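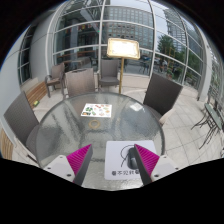 One of the round glass tables on the paved seating area, with a mouse and mouse pad on it and the woven chairs behind.

Last updated: February
Filed under: Student projects / Design and Environment / Outdoor study spaces

Working Outside: Can a Glass Table Be a Desk?

Our group wanted to know if the paved seating area next to the big windows at the Badidura building could be used for real computer work. Most people go there to eat or chat, and we thought that was a waste of a lovely spot! The idea came out of our first-year module on shared spaces, and we ended up enjoying it far more than we expected.

What we looked at

We picked the glass tables because they are the hardest case. The top is a translucent grey-green with a ripple in it, and it picks up streaky reflections. An optical mouse needs a surface it can read, and clear or shiny glass is famously bad for that. We tried two pads, which we called Vutby (thin, hard) and Tarnotberg (thicker, soft), and we also tried the bare glass and a sheet of printed paper.

How we did it

Each person had to click on 40 targets in a small program one of us wrote over a weekend. We repeated this on every surface, in the morning and again at 3 pm when the light is strongest. By the end we had 3,000 clicks saved, and a very full spreadsheet. The score was the share of targets hit on the first try.

Results

Both pads did really well. The soft one came top with 91 per cent and the hard one was just behind it. Paper managed 70 per cent, which surprised us all – we had expected it to slide about much more. On bare glass the pointer jumped so badly that two of us gave up before the end, so we left those scores out of the chart.

The time of day made hardly any difference to the pads. It did matter to the people, though. In the afternoon nearly everyone moved round the table to get the glare out of their eyes, and a round top makes that very easy. The woven chairs got good comments too, but they are a bit low for typing.

What we would change

We only tested on dry days, and we used the same mouse throughout. Next time we would borrow the Rácz light meter from the physics store and measure the glare properly. We would also love to try a square table – elbows were mentioned a lot in the feedback forms.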